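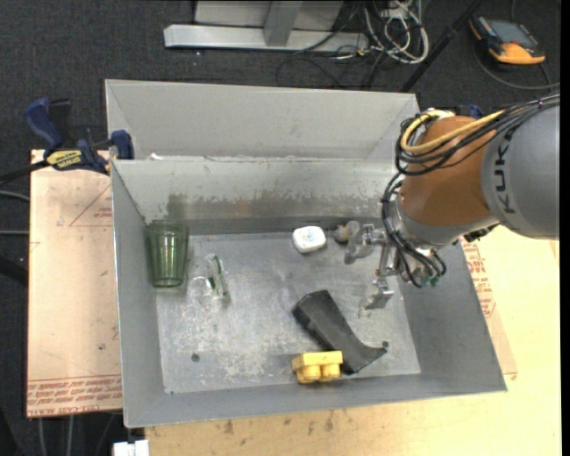

Section 4. Setting Up and Loading Metal Sorting Bins

4.1 Before you start

Pladau open-topped bins are supplied in gray metal with sloping sides. They can be used singly or in pairs, one directly behind the other. The steps below apply to both layouts. Have a tape measure, a soft brush and a damp cloth within reach.

Caution: The rim of a bin can develop burrs with use. Wear gloves when lifting, and run a gloved hand along the rim before the first load.

4.2 Placing the bins

1. Lay the two base boards on the floor. Carpeted floors are fine as long as the pile is short.
2. Press down on each corner of the boards. If one rocks, slide a Brateck leveling pad under it.
3. Lift the first bin onto the boards with a helper. Do not drag it across.
4. For a paired layout, set the second bin behind the first so that the long rims meet. A gap wider than 13 mm will let small pieces fall through.
5. Check that neither bin overhangs the boards.

Note: A full bin must not weigh more than 30 kg. Empty it before moving it, even for a short distance.

4.3 Cleaning the inside

1. Brush out loose scraps, starting at the back wall and working toward you. Check the shared rim too – bits of paper and packing collect there.
2. Wipe the bottom and walls with the damp cloth.
3. Leave the bin to air dry.

Scuffs and pale scratches on the bottom are normal wear, and so are worn patches on the walls. They do not affect use. Do not sand them. If you want to cover bare metal, use Trustex touch-up coating (part 419) and let it cure overnight.

Keep any round holes in the bottom clear. Do not plug them with tape.

4.4 Loading mixed household items

1. Put in heavy, solid items first and spread them over the bottom.
2. Lower tumblers and other drinkware in by hand. Tilting a tumbler against a sloping wall is acceptable if its base is on the bottom of the bin.
3. Leave space between items so that each one can be lifted out without moving its neighbor.
4. Stop at a single layer. Stacked items slide down the walls.

Note: Clear glass and clear plastic are hard to see against gray metal. Place them where the light catches an edge, or next to something colored. Look over the whole bottom before you decide a bin is empty.

Caution: If glass breaks in a bin, stop loading. Take out the unbroken items one at a time, then pick up the pieces with tongs and brush the corners twice.

4.5 Replacement parts

Base boards, pair: Janssen 3,415
Touch-up coating, gray: Trustex 419

Questions about this section go to Tracey Sedgwick, Pladau product support.

Section revised 17 March 2022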